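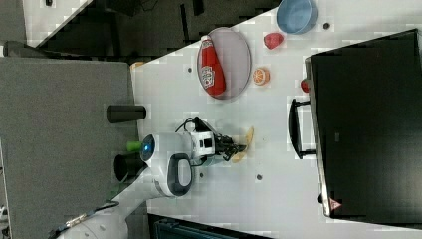
The cell at Stelik, toaster oven on the right, banana in the fingers.

Everyone wants to talk about the model. Which model, how big, how many demos. Fine. I want to talk about cables.

I look after one arm. One arm, one white table, toy fruit, a bowl, a toaster oven. In October we lost 37 hours on it and not a minute of that was software. Four stoppages. Two were the cable loop over the top of the gripper, which had crept round until it tugged on the turn. One was a finger bracket working loose. The last was the table itself, nudged by someone's hip and never put back, so every reach was a bit short.

None of this goes in a paper. It goes in a grubby notebook, if you're lucky. At Te Moana they don't even have the notebook, they have a chat channel and you scroll for ever.

My view, and I've been told its a boring one: whoever runs the cell should spend the first 30 minutes of the day with a hex key and no laptop. Screws on the fingers, all of them. Cable slack with the wrist turned both ways. Table legs against the tape. Then the wrist camera, a plain look at the picture before anything moves. 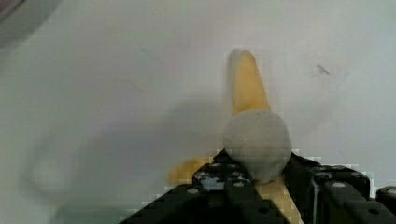
Wrist camera view, with the toy and the black fingers.

People skip the camera check becuase the picture looks alright. Alright compared to what? Keep a still from a good day and put them sideby side. Look at where the fingers sit. If they've moved, the camera has moved or the bracket has, and your 754 lovely demos are now from a slightly different robot.

Astitz sell a service visit for this. Jaredar will rent you a technician. Both decent, I've used both. But a visitor comes twice a year and a screw backs out on a wet Tuesday. Has to be the person who stands there daily, and it has to be in their paid hours, on the rota, with a name against it. Ours still isn't. I've asked again.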